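Revised December 31, 2021. Replaces the October sheet.

## 4. Setting up the Plovum wall planner

This section covers mounting the planner panel, laying out the grid and marking it up for the first time. Unpacking is covered in section 2 and the frame in section 3. The steps apply to both the standard and the wide panel unless a note says otherwise.

### 4.1 Before you start

You will need:

- the planner panel and its four corner clips
- the hanging rail and screws (bag B)
- a pencil, a tape measure and a level
- a drill with a bit to suit your wall
- a roll of grid tape
- dry-erase markers in at least three colors
- a clean, lint-free cloth
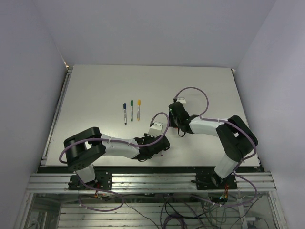

Choose a wall that gets no direct sun for most of the day. Sunlight fades the grid tape and bakes marker ink onto the surface. Keep the panel away from radiators and kitchen steam, and leave enough room on the left to slide it off the rail.

**Caution:** Check for pipes and cables before drilling. If you rent, ask the building owner first. Jerkham does not cover damage to walls.

### 4.2 Hanging the rail

1. Measure 68 inches up from the floor and make a light pencil mark. This is the height of the rail. Lower it if the main user is a child or will be seated.
2. Hold the rail against the wall with its lip facing up. Set the level on top and adjust until it reads true.
3. Mark the screw holes through the rail. Put the rail down before you drill.
4. Drill the holes, press in the anchors and drive the screws until they are snug. Do not overtighten — the rail will bow and the panel won't sit flat.
5. Lift the panel with two people, one at each end, and lower it onto the rail. You should feel it drop into the lip along its full length.
6. Fit the corner clips. The two with rubber pads go at the bottom.

**Note:** The wide panel has a center screw hole in the rail. Use it even if the other screws feel secure.

### 4.3 Laying the grid

1. Wipe the panel with the dry cloth. Grid tape won't stick to dust.
2. Mark the column positions along the top and bottom edges with pencil. For a month view, make seven equal columns and leave a strip on the right for notes.
3. Run the tape from top to bottom, pressing as you go. Do not stretch it. Stretched tape creeps back and leaves gaps at the ends.
4. Lay the rows in the same way, five for most months or six if you prefer to keep the rows fixed all year.
5. Leave the tape for an hour before writing near it.

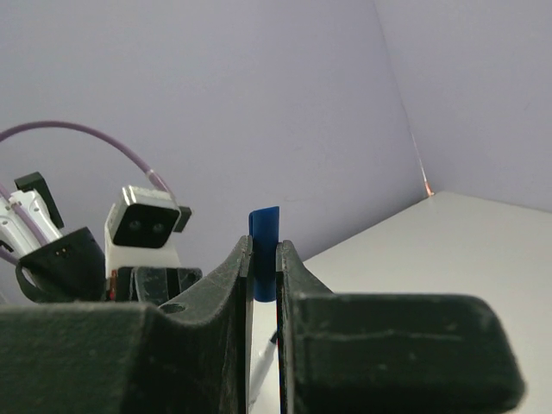
### 4.4 Assigning colors

Give each person or type of task one color and write the key in the notes strip. Three or four colors are plenty for a household. A small office may want to color by project instead, with initials for people.

Keep black for things that affect everyone, such as closures, deliveries and holidays. Yellow is hard to read from across a room, so use it for underlining.

Try each new marker in a bottom corner and wipe it after a minute. If it leaves a trace, don't use it on the rest of the panel.

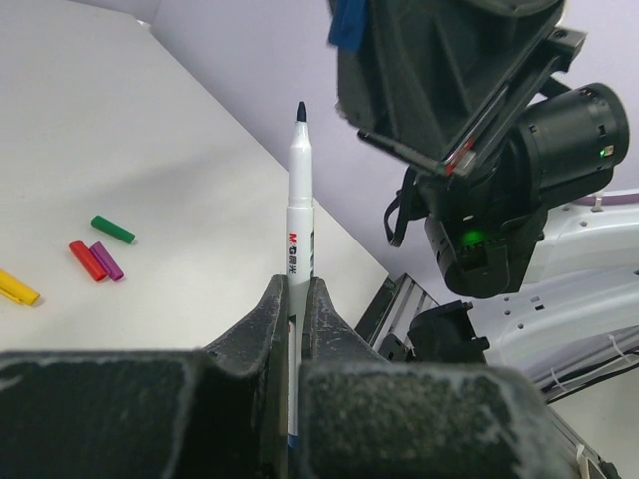 Write the month and the dates first, small and in the top left of each square. Add repeating items next, then one-off appointments. If a square fills up, put a star in it and continue in the notes strip.

**Caution:** Never use permanent markers on the panel. If it happens by mistake, write over the line with a dry-erase marker and wipe both off together. Test solvent cleaners on a hidden edge first.

### 4.5 Changing the month

Wipe the squares with a dry cloth, working away from the tape lines. Use a damp cloth if marks remain, then dry the panel. Ink left up for longer than a month may need the Homum cleaning spray, sold separately.

Replace any tape that has lifted. Spare rolls are part number 183.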